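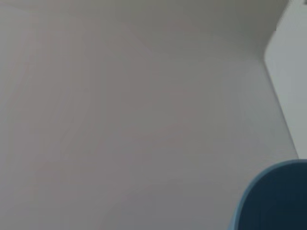
How close can the wrist camera get to a flat panel before the pose estimate stops being usable?

With the stock lens, 100 mm from the glass to the surface. Under that the estimator still returns numbers, but they drift and the confidence value does not drop to match.

Notebook, gripper bench
May 13, 2025
Entry by Phong Âu

Purpose: compare the Bremmont and Derkach wrist cameras on the same arm, same ribbed fingers, same controller (Fadari, old firmware). Only the camera and its bracket change between runs.

Near-field behavior. Pale grey surfaces are the worst case. Close in, the view has soft gradients and blurred boundaries where one plane meets the next, and almost nothing for the feature tracker to hold. The sharpest thing available is the ribbing on the dark blue finger at lower right, and even that is faint. The tracker likes it anyway. It locks onto the ribs and the light rim along the top of the finger, and the finger moves with the camera, so the estimator concludes the arm is standing still.

Fix for now: mask the lower right corner before feature extraction. Mask is drawn by hand for the fingers fully open and does not follow them when they close. Postmont's driver has a setting for a moving mask but it wants finger position at the frame rate, and Fadari publishes that on the slow channel.

Runs, Bremmont camera:
Frames logged: 1,659
Frames rejected by the blur check: 636
Exposure fixed, gain fixed, room lights only

The blur check uses a single threshold for the whole frame. With the mask on it rejects more, as expected, the ribs having carried the score. Left the threshold alone so the Derkach runs can be compared.

Derkach camera: bracket fitted, not calibrated. It sits further back from the fingers and the cable crosses the tool flange screws, so the bracket has to come off to change fingers. Annoying. Connector is better than the Bremmont one.

Approach speed was 50 mm/s for all runs. Tried half that once and saw no change in the drift, did not log it.

To do:
Calibrate Derkach, repeat the approach with the same start pose
Second mask for fingers closed
Ask Postmont whether the mask can be switched by a digital input
Put a printed target on the panel for one run, as a reference
Find the short hex key

Arm parked, controller left on. Logs are in the bench folder under today's date, masked and unmasked kept separate.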